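Home Cells Checklists Training data Contact

June 2022
By Yatziri Contreras

Maminwood cell – pre-collection inspection, with comments

To be done before each batch of 1,000 demonstrations for the Prilell policy. Initial every line.

1. Emergency stop pressed and reset. OK.
Comment: Works. The button is still behind the monitor, where I asked for it not to be.

2. Gripper fingers, condition. PASS WITH NOTE.
Comment: Scuffed on both sides and ragged near the right tip. Gijs Segers says wear doesn't matter to the model. I'd like to see the test that says so. Spare set ordered from Lamik.

3. Table surface clean. FAIL.
Comment: Specks on the white top and small dark bits at the foot of the corner post. Wipe down and look again. Scratches can stay, but log them.

4. Wall panels fixed and flat. OK.
Comment: The cartoon wood grain is meant to teach the policy to ignore backgrounds. Maybe. Two patterns isn't much variety, and I won't sign anything that calls it "randomized."

5. Foam block in position. OPEN.
Comment: Nobody has written down what the position is. Ruben Nijs to mark it with tape.

6. Lighting. OPEN.
Comment: The arm throws a broad shadow right where the fingers work. If every example has it, the model may learn the shadow. Fenna Hoekstra disagrees – fine, run 8 episodes with the side lamp on and compare.

7. Wrist camera mount tight, lens wiped. OK.

8. Failed grasps kept and labeled. FAIL.
Comment: Two operators are still deleting theirs. A success rate worked out from what's left means very little.

Release for collection: NO. Items 3 and 8 first.
Second check: Ditte Þórarinsdóttir

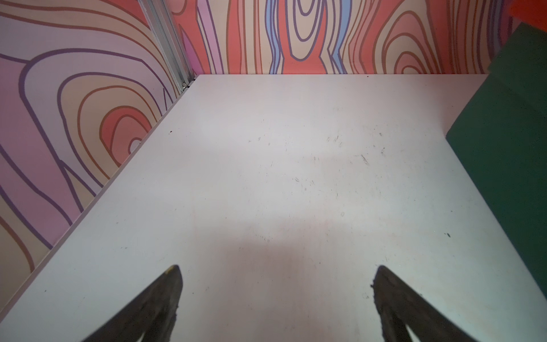 Wrist camera view, items 2 to 6. Gripper open, nothing held.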